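Lelbridge Engineering Review > Opinion > Automation

Print this article
E-mail this article

The milk carton problem

Urho Seppälä
June 29, 2022

Every winter I am asked when a household will be able to buy a machine that puts the shopping away. The question usually comes from someone who has watched a demonstration film. My answer last December was the same as the year before: the arm is ready, the rest is not, and the rest is most of the work.

By the arm I mean the mechanism. A modern seven-jointed manipulator repeats its position to a fraction of a millimetre, which is far better than any kitchen requires. A shelf does not care whether a carton stands 5 mm to the left. If chores were limited by mechanical precision they would have been automated long ago, along with spot welding.

The limit lies in contact and in variation. Consider moving milk on to a shelf. The controller must choose a grip that holds the carton without crushing it, keep the forearm clear of handles and open doors, lower the load until the shelf takes its weight, and let go without tipping it. Each step is easy when the geometry is known. In a real kitchen it seldom is, and the errors add up along the chain.

Most of the current research avoids part of this by working in simulation, and I have no quarrel with that. A simulated kitchen can be reset at no cost and run overnight. Manju Mathur's group at Fotthorpe reports 500 trials of a shelf placement task, varying the start position of the carton each time, with 203 counted as clean placements. I find that figure more useful than any film, mainly for the 297 that were not clean. Her team sorted them by cause. The largest class was release: the carton reached the right place and then moved as the fingers opened. 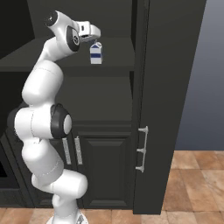
Simulated arm holding a milk carton just above the upper shelf of a kitchen-style cabinet.

Readers who have not programmed such a task may wonder why the last few centimetres are so hard. The carton is pinched at the top, so it can swing about the grip. A small error in the estimated shelf height means either a drop or a press. A drop can topple it. A press loads the gable, and a cardboard gable is not a stiff part. Physics engines handle the rigid version of this well and the soft version rather badly, so a policy that looks sound in simulation may have learned from a carton that behaves like a brick.

Shop-floor practice offers a comparison. At Hakala, where I consulted on a packing line, Przemysław Jasińska runs 8 cells that place cartons into trays. They work all shift with few stops. They also work with one carton size, a fixed tray, fixed lighting and a guard fence. When the supplier altered the fold of the carton top, the line needed 40 hours of adjustment. A person would have needed none. I do not offer this as a criticism of the cells, which earn their keep. It is a measure of how much of the skill sits in the fixture.

Wendy Greenwood has argued in these pages that homes should be altered to suit the machine, with standard shelf heights and marked containers. She is right that it would help. I doubt that people will refit a kitchen to save two minutes a day, and I doubt more that milk suppliers will be consulted. Hưng Doãn's opposite view, that enough training data will absorb the variation, is more plausible to me, though the data he needs would have to include contact forces, and very few collections do.

My own preference is duller. Publish the failure classes along with the success rate, state the carton's mass and stiffness, and repeat a sample of the trials on hardware. The Grurov test protocol already asks for the first two. Until the third is common, I would treat any claim about household readiness as a claim about software models of households, and continue to put the milk away by hand.

Print this article
E-mail this article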